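Print this page | E-mail this page

EKOVARI PRODUCE HANDLING, UMHAM SITE
Pre-Purchase Safety and Inspection Checklist: Two-Armed Handling Unit
Form 2059. Completed 6/17/19

Purpose
This checklist supports the capital request for one two-armed handling unit with multi-fingered hands, to be placed at the Meswood packing hall. It is to be read with the budget sheet submitted in April. Items marked OPEN must be closed before a purchase order is issued. Items marked HOLD affect the amount requested.

Ratings: OK / OPEN / HOLD / N/A

SECTION A. SITE AND FLOOR

A1. Floor level and free of raised joints at the intended position. OK
Comment: Seams are faint and flush. No grinding work needs to be budgeted.

A2. Floor load rating on file. OPEN
Comment: The rating on file covers the hall before the mezzanine was added. Facilities to supply the current sheet.

A3. Walking route past the unit marked and kept clear. OPEN
Comment: The proposed route passes between the unit and the cold room door. Either the route or the unit must move. Moving the route costs less.

A4. Guarding or fencing included in the quotation. HOLD
Comment: The Stöckli quotation lists guarding as an option and leaves it out of the total. The request must carry the full figure. Line 6 of the budget sheet is to be corrected.

SECTION B. POWER AND CONTROLS

B1. Dedicated circuit available. OK

B2. Emergency stop within reach of each working position. HOLD
Comment: One stop is supplied. The site standard calls for a second stop at the loading side. The added stop is priced at $352 and has been entered.

B3. Lockout point labeled and usable by one person. OK

B4. Behavior after loss of power described in writing. OPEN
Comment: The manual states that the arms hold position. It says nothing about the hands. A written answer is required, as a hand that opens on power loss would drop its load.

B5. Restart requires a deliberate action by the operator. OK

SECTION C. TRAINING AND UPKEEP

C1. Operator training included. OK
Comment: One session at delivery. Later sessions are charged separately and belong in the operating budget.

C2. Spare parts list received with prices. OPEN
Comment: Prices received for covers and cables. No price received for a complete hand. This is likely to be the largest single repair cost and the request should not go forward without it.

C3. Service hours allowed for in the plan. HOLD
Comment: The plan allows 400 hours between services. The manual gives no interval for light loads. Keep the present allowance until the supplier confirms another.

C4. Cleaning method approved for use near food. OPEN
Comment: Joint covers and the surfaces between the fingers need a stated method and a stated cleaning agent. Quality Assurance to review.

SECTION D. HANDLING WORK

D1. Crates of the type to be used on site available for evaluation. OK
Comment: Both solid-walled and slatted-side wooden crates are to be covered by the acceptance terms.

D2. Grip suited to soft or loose produce. OPEN 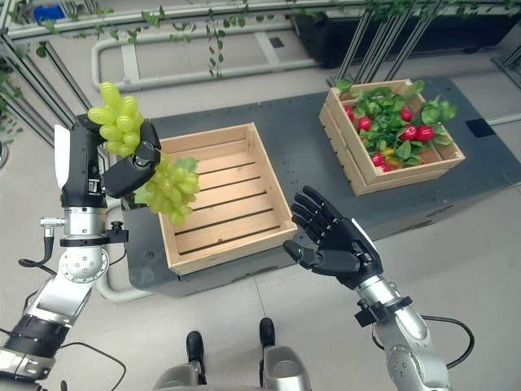

Prepared by: Equipment Planning Office, Ekovari

Comment on D2: Grapes are the reference item for this section. The bunch is held in the left hand with the thumb across the front, and a larger portion hangs free below the grip, next to the empty crate. The acceptance terms should state how much of a bunch may hang unsupported and how bruising is to be judged. Neither point is covered in the quotation.

D3. Cables on the arms secured against snagging. OPEN
Comment: Cables loop outward from both arms. Ask for the price of sleeves or clips and for the supplier's view on working beside crate walls. If a change is needed, it should be made before delivery and at the supplier's expense.

D4. Work surface height and reach agreed. OPEN
Comment: The crate near the front of the table sets the short reach. A second crate stands farther back. The layout drawing should show both positions and the greatest reach required.

D5. Artificial items excluded from acceptance results. OK
Comment: Artificial leaves may be used as filling for practice. Acceptance will be judged on produce only.

SECTION E. RECOMMENDATION

Purchase may proceed to the second review once A2, B4, C2 and D2 are closed. Other open items may be closed by written condition on the order. The corrected budget sheet replaces the April version in full, and copies of the earlier sheet should be withdrawn from the Meswood file.

Return completed copies to the Equipment Planning Office, Umham.

Print this page | E-mail this page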